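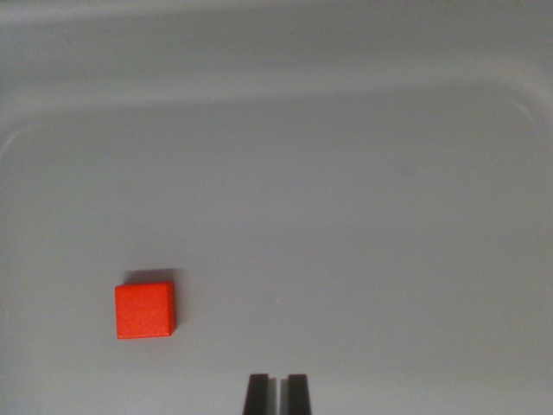 Javiera Bravo wrote in to ask why her quote for one small arm had grown a second page, and whether she could cross out everything below the arm itself. She can. She will then own a very expensive coat rack.

Budgeting for a bench picking cell

Step 1. Write down the job before you open a catalog. "Move one small block out of a shallow plastic bin" is a job. "Explore automation" is a way to spend a year in meetings.

Step 2. Price the gripper on its own line. Check how wide the fingers open, then measure the widest thing you mean to grab. Do it in that order and you'll fall in love with the wrong gripper, so do it the other way around.

Step 3. Add the wrist camera, its bracket and its cable. At Prascombe we budgeted for the first two. The cable was $211 and took 11 days to show up.

Step 4. Buy the dull things: plain gray bins, a lamp, spare fingertips. Get 2 sets of fingertips. Ours came from Durnness, who sell them in pairs and ship them in a box fit for a microwave.

Step 5. Set aside roughly $1,000 for whatever you forgot. Todor Matić calls this line "miscellaneous" and gets it approved. I called it "mistakes" and had to explain myself.

Step 6. Ask for a trial with your own parts in your own bin. Any arm looks brilliant in a showroom.

Send the sheet to purchasing before December, when they stop answering email.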